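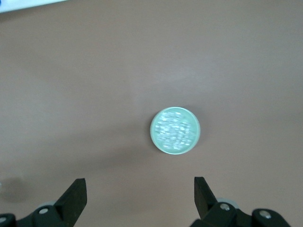 A round, flat disc with a pale rim and a glittery face.

Home bar

A home bar is a place in a private house or apartment set aside for keeping, mixing, and serving drinks. It can be as grand as a built-in counter with stools and a sink of its own, or as modest as one shelf of a bookcase and a tray that comes out when company is expected. The term covers the furniture, the tools, and the bottles together, and in everyday talk people use it for whichever of the three they happen to be proudest of.

Origins

People have kept drinks at home for guests for as long as there have been guests, but a piece of furniture made just for the job came fairly late. Sideboards and lockable cabinets did the work for many households, and the lock mattered a good deal in homes with servants or teenagers. The rolling cart and the folding cabinet followed, and with them came the idea that mixing a drink in front of your visitors was part of the welcome.

In the town of Trenitbridge the local furniture maker Győri sold a walnut-veneer cabinet with a drop-down front, known to its owners simply as "the Győri." Only 390 were made, and quite a few are still in family living rooms, where they are as likely to hold board games or good tablecloths as bottles. The writer Etenesh Woldemariam devotes a fond chapter to them in her history of the town's front rooms, and notes that the hinge on the left side nearly always goes first.

Equipment

Most home bars are built up slowly, a piece at a time, and often from gifts. The usual tools are a shaker, a strainer, a long spoon, a small knife and board for fruit, and a jigger for measuring. Glassware varies with taste and cupboard space. A short tumbler and a stemmed glass will see a household through most evenings, and a jam jar has rescued many others.

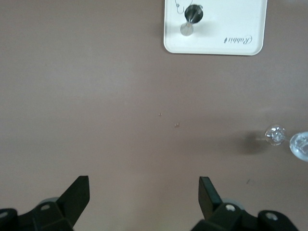 Metal jigger on a white tray, with clear glassware at right.

The jigger is commonly made in the shape of two cups joined at the base, one larger than the other. Sizes differ from country to country and from maker to maker, so a recipe copied from a foreign book can come out surprisingly strong or rather thin. Hiwot Tefera, in her handbook for beginners, advises picking one jigger and sticking with it – the proportions will then stay right even if the amounts wander a little.

Coasters, trays, and cloths are sometimes left off equipment lists, though anyone who has lifted a glass from a polished table and found a pale ring underneath will know their worth.

Drinks without alcohol

A home bar need not hold any liquor. Syrups, bitter sodas, fruit vinegars, and cold tea have all had their following, and the mail-order firm Starkadeo built its early catalog on them, with 61 syrups in its first printed list. Its rival Colamex preferred small boxed sets, each with a recipe card tucked under the lid. Obsa Kassa's tamarind cooler, printed on one of those cards, is still passed around at family parties, usually with more ginger than he called for.

Collecting

Old barware is a friendly field for collectors, as most of it is small, sturdy, and easy to find at yard sales. The Trenitbridge swap meet, held each August and started by Abrehet Ejigu and Amanuel Hadgu in a church parking lot, now has 200 tables. Swizzle sticks, bottle stoppers, and printed coasters are the steady favorites. Shakers missing their caps go in a box by the gate, and visitors are welcome to try their luck at finding a match.

See also

Bar cart
Cocktail shaker
Sideboard
Soda siphon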